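Would You Rent Your Sofa? A Talk With Na-rae Yeon of Furnico

By Joris Kramer

I have owned the same kitchen chairs since college. One of them wobbles. I mention it so you know where I stood when I sat down with Na-rae Yeon, who thinks I should never have bought them.

Yeon runs Furnico, a company that rents furniture by the month to people in apartments. A starter plan costs $75 and covers a bed frame, a sofa, a low table and two lamps. You can swap one piece each season. When you move out, a van comes and takes it all away. She has 200 homes on the books and would like a lot more.

"People say they love their furniture," she told me over tea at the Furnico office, which is up two flights of stairs and, I noticed, has a sofa I would not want to carry down them. "Then they move and leave half of it on the curb. I don't call that love."

It is a good line and I suspect she has used it before. I asked her who exactly these people are. She said most of her customers are under 35, rent their homes and expect to move again within two years. Of the people who signed up in her first year, 53 percent are still paying. She offered that number with some pride. I pointed out that it also means nearly half of them quit.

"Some of them left town. Some of them bought a house," she said. "I don't count that as failing."

Did any of them leave because they did the math?

"Sure," she said. "A few."

The math

I had done it too, on the train. At $75 a month you have paid $1,425 after 19 months, and you own nothing. For that money you could furnish a small living room and bedroom at a plain discount store and still have something to sell at the end. Yeon did not argue with my adding. She argued with the part about selling.

"Have you ever tried to sell a used bed frame?" she asked. "You take photos. You answer messages from people who never show up. Then you give it to your cousin. I've never met anyone who got back what they thought they would."

I have tried, as it happens, and she is right about the messages. But giving a bed to a cousin is still worth something to the cousin. When I said so she laughed and poured more tea.

What bothers me more is the swap. The pitch on the Furnico site says your home should "grow with you," and I asked what that means for a person who is perfectly happy with the table they have. Does the price go down once the table has been paid for twice over? It doesn't. There is a loyalty rate, but it only starts in the third year, and by her own account few people get that far.

"We could do better there," she said. "I've had that argument inside the company. I haven't won it yet."

She would not tell me who was on the other side. 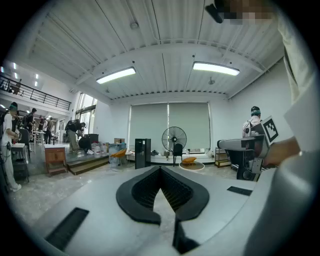
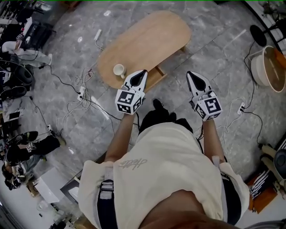
Where does the old stuff go?

Furnico says that renting cuts waste, and this is the claim I had the most trouble with. A sofa that lives in four homes is better than four sofas in four homes, if that's what happens. What I wanted to know is what shape the sofa is in by the time it reaches home number three.

Yeon sent me to Mal-soon Wi, who is in charge of repairs and had much less interest in being quoted. Her workshop is on the ground floor behind the loading door. She was putting new webbing under an armchair and went on doing it the whole time I was there.

"Wood is fine," Wi said. "You sand it, you oil it, it goes out again. Cloth is the problem. People don't want a sofa that another family sat on. They say they don't mind, and then they send it back."

The covers come off and go to Clenico, a laundry firm across town. If the foam has gone flat, the sofa is pulled apart for its frame. I asked how many times a typical sofa goes out before that. She thought about it.

"Twice," she said. "Three times if they had no dog."

That is not four. When I took it back upstairs, Yeon said newer models are built with covers and cushions that can be replaced one by one, and that the numbers will get better as the old stock runs out. Maybe they will. I asked to see something in writing on this and was told a report is planned. I have covered enough small companies to know how long a planned report can stay planned.

A customer who likes it

To be fair to Furnico, I also spoke to someone who pays for it. Ji-hoon Bang teaches music and has moved three times in the last few years, always for work. He rents a bed, a desk and a bookcase.

"I know it costs more in the end," he said on the phone. "I'm paying so that I don't have to think about it. The last time I moved, I left with two bags and a cello."

Would he do it if he planned to stay put?

"No. God, no."

He did have one complaint. A bookcase came with a deep scratch along one side, and he spent a week of emails getting it noted so he would not be charged for it later. He took his own photos on the day it came and says everyone should. I would go further and read the damage page before anything else. It is longer than the page about prices, and "normal wear" gets a single sentence.

I raised the scratch with Yeon. She said a driver should have marked it at the door, that it was their mistake, and that the form has been made shorter since then. She also said, a little sharply, that stores sell scratched bookcases too.

What she has at home

Near the end I asked Yeon whether she rents all her own furniture. She rents most of it, she said. The dining table is hers. It came from her grandmother and has a burn mark from a rice pot.

"I wouldn't rent that out to anybody," she said.

I asked whether that didn't prove my point. She said it proved that I had been waiting all afternoon to make it, and then she showed me the spring catalog. There was a decent kitchen chair on page six. I asked what it would cost to simply buy one, and she said she would have to check.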